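Restville Robotics Club help desk
Ticket: Grasia sim, kitchen task, produce will not stay picked
Status: reopened (again)
Opened: May 22, 2018

What we're trying to do: pick food up off the kitchen table in simulation and put it down somewhere else, which a toddler can manage. This is our entry for the Divach student challenge in June.

What happens: the arm goes to the object, closes, lifts, and then at some point in the carry the object leaves. Sometimes it drops. Sometimes it departs sideways through the refrigerator. The log says "grasp OK" either way, and I admire the confidence.

Tried so far:
- Restarted everything. No change, but it felt productive.
- Raised the grip force to 60. The pepper now leaves faster.
- Raised the friction on the fingertips. Slight improvement, or we were in a good mood.
- Reinstalled Grasia on the lab machine. Lost an afternoon and my saved layouts.

The pepper run, with the grip set back to default: 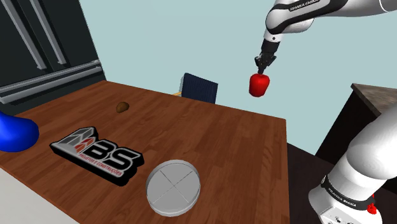

Niven: Before you touch force again, check the mass in the object file. We had a pepper last season that was entered in grams and read as kilograms, and no gripper setting in the world was going to fix that. Also, what's your physics step?

Update: mass was fine, thank you, though the onion now weighs as much as a small car, so I've opened a separate ticket for the onion. The physics step was the interesting one. Somebody had changed it to make the demo video render faster. The somebody was me.

Put the step back and turned solver iterations up to 17. Then I moved on to the apple, our other problem child, because its collision shape is a plain ball and the mesh has a dip at the stem that the planner keeps treating as solid fruit. 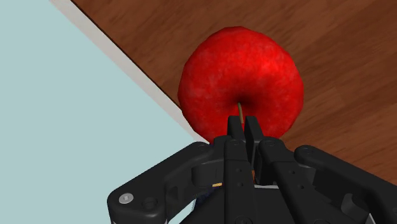

I swapped the ball for a convex decomposition and capped it at 2000 vertices, after 3000 made the lab machine sound like a hair dryer. The dip is still only approximate. I'd like to know if anyone has a better recipe for stems, or if we should just delete the stem and say nothing to the judges.

Leaving this open until the apple survives a full carry. The onion ticket is not to be merged with this one.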